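News > Automation > Floor Notes

Filed under: Faults and Fixes

The arm on bench 2 at Plumton has been many things since it was installed, including late, but until last month it had never been lost. Then one evening shift it put its hand into a white box, stopped, and reported that it was somewhere else entirely.

Amber Sugden was at the desk when the first warning came up. The message was "position confidence low", which the arm says in much the same tone whether it is slightly unsure of itself or preparing to go through a wall. She cleared it. It came back. She cleared it again, which she would like recorded as the official procedure at the time, and the arm took this as encouragement and set off sideways.

It went seven centimetres. That doesn't sound like much until you are the side of the box. The force limit did its job, the joints locked, and the light on the post turned red. Nobody was inside the guard, and no one was hurt. The gripper lost the rubber pad from one finger, and the fixture that holds the box needed a new clamp. The box, which cost less than either, was fine.
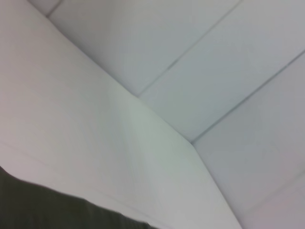
PLUMTON, November. The wrist camera is how the arm knows where it is once the hand goes in close. It looks for edges and corners and compares them with what it was taught. Pale surfaces meeting other pale surfaces under soft, even light give it very little to chew on: two thin seams, a corner if it's lucky, and a great deal of white. Add a bit of blur and the thing is more or less reading a blank page and being asked for the page number.

Chia-jung Lau, who went through the logs the next morning with a large tea, found that the arm had been guessing for longer than anyone would have liked. The seams all run the same way and they look alike. The software had picked one, decided it was its neighbour, and worked out from there that the hand was one whole strip to the left of where it really was. Everything after that was perfectly logical. It corrected an error it didn't have, with great confidence, until it met something solid.

The low confidence warning was the one part of the system telling the truth, and it was the part we had all learned to click through. In the two weeks before the stop it had come up on most shifts. It was never written down, as it always went away. Siu-fong Liao has since taken the clear button off the desk screen. It now lives in the maintenance menu, behind a password, and there has been some grumbling about the password.

Our first theory, for anyone who heard it in the canteen, was that the camera was faulty. We swapped it. The new camera got lost in exactly the same place, and at least it was cheaper to find that out on the second try with the speed turned right down. The second theory was the lighting, and people went up ladders for that one. The lighting is good. It may be too good. A nasty hard shadow across the back of the box would have given the arm something to hold on to.

The supplier, Rollance, was helpful once we reached the right person. Ileana Furtună pointed out that the matching step has a setting for how far the arm may correct itself in one go, and that ours was at the factory value, meaning no limit at all. She was very polite about it. The page is in the manual. We have now all read the page.

So, what has changed on bench 2:

The arm may no longer correct its position by more than a few millimetres without stopping to ask. If confidence drops while the hand is inside a box, it stays put and calls someone, and whoever comes has to look in from outside the guard before doing anything else. Every low confidence warning goes in the book, including the ones that clear themselves. Chia-hao Fang has printed a set of six small black and white markers to go on the inner faces of the boxes, each one different, so that one strip can't be mistaken for the next.

The markers are on trial. The first lot peeled, and one of them ended up stuck to the gripper, where the camera could see it from every angle and believed itself to be standing still no matter where it went. The arm stopped and called for help, as it is now supposed to, and Amber wrote it in the book. A tougher label is on order.

Bench 2 is running at half speed until the new labels arrive. If you are on evenings and the light goes red, leave it red and ring the desk. The number is on the post, and please stop hanging coats over it.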